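About the Wako Sidewalk Desk

We keep an eye on the sidewalks of Wako, a job the town had left to ankles. 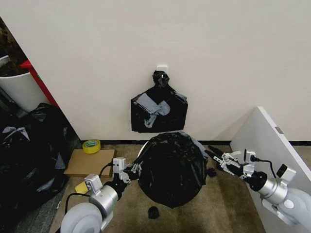 The Desk began in February, when Noemi Negri stepped off a perfectly good curb on Mevberg Avenue and into the place where the rest of the sidewalk used to be. She called the town. The town transferred her to Streets, which said a sidewalk is not a street. Streets transferred her to Parks, which said a sidewalk is not a park. Parks offered her the number for Streets.

She wrote it all down and mailed it to her neighbors. Several wrote back with stories of their own, most of them longer and one of them in verse. We have been in business ever since, if business is the word for an outfit that charges nothing and is owed a good deal.

What we do

We walk the town and write up what we trip over. Cracked slabs, heaved slabs, missing slabs, the utility cover outside the old Lemach shoe store that rocks like a porch swing. Each report goes to the town engineer with the address, a measurement and a polite note. If the note goes unanswered we send another, slightly less polite. Rasa Adomaitis writes those. She taught middle school for years and can make the word "kindly" sound like a summons.

So far we have filed 1078 reports. The town has fixed 166 of them and painted an orange circle around many of the others. We have come to regard the orange circle as a form of public art. Some on the east side are on their third coat.

Who we are

Noemi Negri edits the newsletter and still favors the left foot.

Jaanus Eglītis keeps the map. He would like you to know that "by the big tree" is not an address.

Zinash Tilahun attends council meetings, including the ones about parking, for which she has our sympathy.

Nazanin Nazari handles the mail and answers anyone who is angry with us. Please be brief; she isn't.

Who pays for this

Readers do, in gifts of up to 200 dollars. We take no money from the town, which has made this rule easy to follow, and none from paving contractors.

Getting in touch

Send us your sidewalk. Include the house number, the side of the street and how deep it goes. The newsletter goes out when there is enough to put in it, so far without a gap.

Page last updated 20 August 2020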